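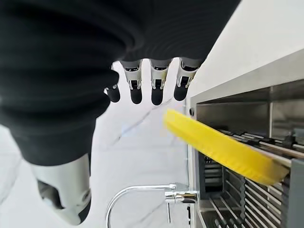
Malou Vigfúsdóttir
Kitchen and Surface Editor

Kirkegaard Kitchen: Counter, Faucet, Stainless

Gallery 13 covers the wet side of the Kirkegaard kitchen, where the stone, the faucet and the stainless steel come together. The room was refitted in October to drawings by Bjarke Þrastardóttir. Cabinets, lighting and floor have their own pages and are left out of these notes. Dimensions are in millimeters and come from the as-built drawings, not the order sheet. The two differ in several places, mostly along the back wall.

1. Counter, faucet and stainless side
Pale white marble with faint gray veining on the diagonal. Thin arched spout in polished chrome, cylindrical body, small lever pointing straight down. Stainless steel to the right.

Notes on the stone
The counter was cut from a single slab. Run length is 1,103 along the back edge. The slab was turned on the template twice before cutting so that the veining would cross the run at an angle. Veins parallel to the front edge were rejected because they tend to read as scratches under task lighting.

Finish is honed, sealed on all faces before it was set. Resealing is on a yearly schedule. Lemon juice and vinegar will etch it regardless of sealer, and the owners were told so in writing. Daily cleaning is warm water and a drop of dish soap, wiped dry. No powder cleaners.

Notes on the faucet
Listed on the schedule as Tremel, chrome. The Judance unit specified first had a heavier spout and was dropped at the second review. Thin tube shows every water spot, so hard-water areas should plan on a dry cloth kept within reach. At this address the supply is soft and no filter was fitted.

Height from the stone to the centerline of the body is 88. Bjarke's drawing had it at 100. It was brought down after a mock-up with tape and a length of pipe, mainly to reduce splash.

Lever clearance was checked with the widest pot the owners have. The cartridge can be changed with a hex key and an adjustable wrench. Shutoff valves are in the base cabinet to the left, behind a panel held by two screws.

Notes on the stainless
Brushed grain, vertical. The joint between steel and stone is clear silicone, tooled flat. An earlier version of the drawing showed a metal trim strip along this joint. It was deleted to save a cleaning line. Wipe with the grain. Chloride cleaners, including most bathroom sprays, will pit the surface if left to dry on it.

Fingerprints are the usual complaint with this finish. A small amount of mineral oil on a lint-free cloth evens them out for a few days. Cleken wipes did the same on our test panel, at a higher cost per use.

Corrections
The first version of this page gave the stone finish as polished. It is honed. The position of the shutoff valves was also wrong and has been changed above.

Other galleries from this kitchen
12. Base cabinets and toe kicks
14. Under-cabinet lighting, switch positions
15. Floor transitions at the back door

Drawings can be requested by gallery number.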